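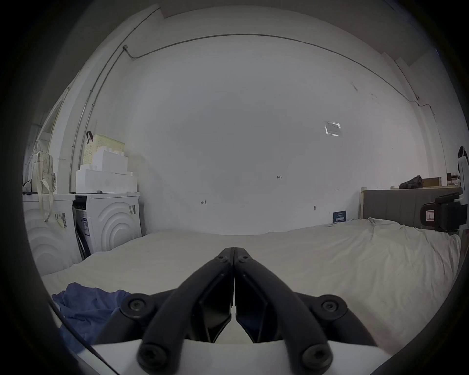
What to Buy When You Have 3577 Dollars and Want a Robot That Folds Laundry

Project report, second semester
Modupe Okoro, with Leonie Hollenstein and Riet Van den Broek
Advisor: Konrad Gisler

1. Where we started

Our assignment was to plan the equipment for a small laundry-folding project, from first demonstrations to a working arm on a table, and to defend every dollar of it. The budget was fixed at 3577 dollars. That sounded like a lot to me until I opened my first supplier catalog, and then it sounded like one elbow joint. I wrote most of this report, so when it says "I" it's me, Modupe, and when it says "we" the three of us had an argument and settled it.

The original idea was to buy a robot arm first and figure out the rest later. Leonie had already picked one out (she had it in a cart!) and it would have eaten nearly everything. Konrad looked at our first draft and wrote one question in the margin: "What will it learn from?" So we tore up the draft and started over with the data side, meaning the hand-held grippers, the mounts and the storage, and left the arm for the end.

2. The hand-held gripper

A hand-held gripper is the part you carry around and squeeze while you do the chore yourself. It has a camera on it, and the fingers match the ones that go on the arm later, so the recordings can be used to train it. The one we've been working with has a white body and two black fingers that close to a point, and the linkages are held with plain black round-head screws. I like that a lot more than I expected to. If a finger wears out you can get at the screws from the outside, and you don't have to send the whole unit back.

We compared three ways of getting more of them:

Ledport sells a finished unit, calibrated, with a one-year warranty. Price quoted to us: 637 dollars each.
Danzer sells a kit with printed parts and all the hardware, but no camera and no calibration.
The third option was printing everything ourselves in the school shop and buying only screws, springs and bearings.

Riet wanted to print. Riet always wants to print, and to be fair the parts came out beautifully. But we timed the assembly and it took us two full afternoons for one gripper, plus another evening because the two finger arms weren't moving together and we had to redo a pivot. Two grippers that are slightly different from each other are worse for the data than one good gripper, so we'd have been chasing our own sloppiness all semester. We put down two Ledport units, 1274 dollars total, and kept the printed one as a spare for practice and for showing people.

3. The place you work in is part of the budget

I hadn't thought of this at all. Folding a T-shirt needs a flat surface, and a bed is a great one because it's big and you can walk up to it from the side. Ours has an off-white sheet on it, and the sheet bunches up as you work. At first I wanted to spend money on a proper folding table with a smooth top. Leonie talked me out of it. People fold laundry on beds, and if the robot only ever sees a perfect table it will be lost the first time it meets a wrinkle.

Color matters too. A blue cloth on an off-white sheet is easy to pick out, even crumpled up. White socks on the same sheet are miserable. So there's a line in the budget for a secondhand pile of clothes in mixed colors and fabrics, and a second sheet in a dark color. It's the cheapest line we have, and I'd fight for it over almost anything else in here.

We also planned for keeping things off the floor. There are two front-loaders against the wall in the room, and the tops of them fill up fast - baskets, stacking boxes, a backpack with its straps hanging down. I'm not going to pretend we're tidy people. We priced a wall shelf, decided the boxes do the job, and moved the money to batteries.

4. Mounts, power and the boring stuff

The boring stuff is where student budgets die, in my opinion. Our first draft had no cables in it. None! The second had cables but nowhere to plug them in. The current list has:

Clamp mounts, two, from Fukatura, with rubber pads so they don't chew up furniture.
Memory cards, four, all the same model.
Spare batteries and one charger that takes two at a time.
A drive big enough for a whole semester of recordings, and a second one for the backup.
Spare screws in every size the gripper uses, 10 of each.
One long power strip.

This whole group comes to 703 dollars. Riet made a spreadsheet that flags anything with only one supplier, and the clamps were the only item it caught, so we're ordering those early.

5. What's left for the arm

After the grippers (1274) and the boring stuff (703), we have 1600 dollars. Clothes and sheets take 100 of that. The remaining 1500 goes to the arm, and it won't buy the one Leonie had in her cart. She has forgiven me, mostly.

What it will buy is a used desktop arm from Drarkurside, a reseller that takes in lab equipment. Gion Tanner, the shop supervisor, went through the spec sheet with us and had two worries. The first was reach: a short arm can't cover a bed, so we'd have to work on one corner of it. The second was the wrist, which needs an adapter plate before our fingers fit. He's letting us make the plate in the shop, and that kept it off the budget.

We'd like to hold the arm order until May, when we'll know if the recordings are any good. If they aren't, I'd much sooner spend the 1500 on fixing that than have an expensive arm sitting there with nothing to copy. Konrad has signed off on the grippers and the supplies. The arm needs a second signature, and Riet is redoing the reach drawing for that meeting with the bed measured properly this time.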